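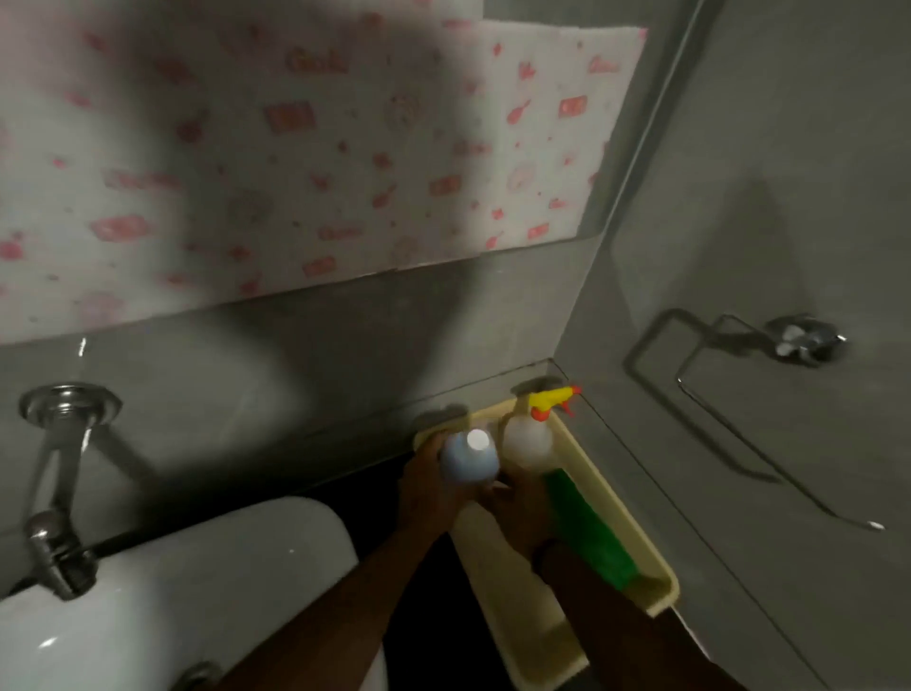
Last week I visited the open day of the housekeeping school in Bristen. I wanted to go already in September, but that day was full and I got a place only now. The visit took 2 hours and the ticket was free, you only had to write your name on a list by the door.

The school is in a former hotel at the end of the bus line. It has 84 rooms, and many of them are still made up like guest rooms so the students can practice. Our guide was Idrisa Mutiso, who teaches the bathroom course. He speaks quietly and he walks fast, so the people in the back of our group missed some things. I stayed in front.

We started with the beds, like everybody does I think. A student made a double bed while we watched, and she did the corners so flat that a man next to me asked to see it one more time. Then came the laundry on the lower floor. It was very warm there and the smell of clean cotton was strong. Idrisa told us that they washed 1,283 towels in the last month, and all of them are folded by hand. The folding is in three parts, with the edge inside. I tried it with one towel and mine was crooked.

For me the best part was the bathrooms. I did not expect this! At home I keep my bottles under the sink and I always have to search for the one I need. In the school every bathroom has its own shallow tray with raised sides, and all the cleaning supplies stand in it. If something drips, it drips in the tray and not on the floor. The place for the tray is the corner beside the toilet, where the two walls meet. You lift it out when you begin, and when you finish you put it back in the same corner.

The students learn to hold a bottle around the body and never by the cap. Caps which are not closed well are the most common mistake in the first weeks, said Idrisa. The bottles should also stand upright, with the tall ones in the back. It sounds like a small thing, but I saw one student arrange the same tray again and again until she was satisfied.

Also interesting was what they say about metal. A towel ring or a pipe shows every drop, so these parts are wiped with a dry cloth at the very end. Most of us clean the toilet and forget the pipe behind it - I do too. One woman asked about vinegar. The answer was long and I did not understand all of it, but I think it was that you can use it a little, and not on stone.

After the tour there was coffee and a dry lemon cake in the old breakfast room. On a table they had prints of the course plan. The short course for private persons is two evenings, one for kitchen and one for bathroom. You must bring your own gloves.

How to get there: take the bus from Gollura to the last stop, then walk up the hill. There is a sign, but it is behind a tree and I passed it the first time. Parking is difficult. The entrance for visitors is on the side of the building, and the elevator was out of service when I was there, so wear comfortable shoes.

I have already bought a tray for my own bathroom. It is a little too wide for the corner, so I will have to exchange it on Saturday.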